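From: Zuzana Ďurica
To: Basten home-and-desk list
Subject: Re: shelf over the desk, how do you split it up?

Žydrūnas Baranauskienė wrote:
> Mine is 159 cm wide and everything ends up in one heap.
> Do you keep toys and books on separate shelves or
> just give up?

Hi Žydrūnas! I gave up on separate shelves back in February, and I like it so much better. Soft stuff goes on top (my two cookie cushions, one at each end, so nothing slides off), books start at the left on the middle shelf, and the pink bear gets the center - she's not moving, sorry. The pen holder and the red mesh basket stay down on the desktop by the laptop.
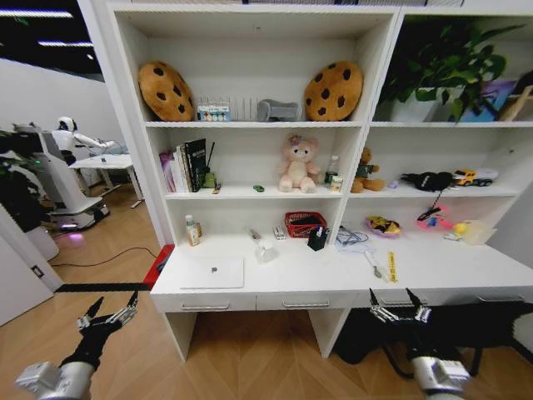

Still to sort out:

1. The plastic rack on the top shelf. Great dividers, and I can't decide what to put in it.
2. Little things on the middle shelf, like the toy car. Maybe a tray?
3. A second plant - the one on the right looks lonely.

What's your shelf height, by the way?

Zuzana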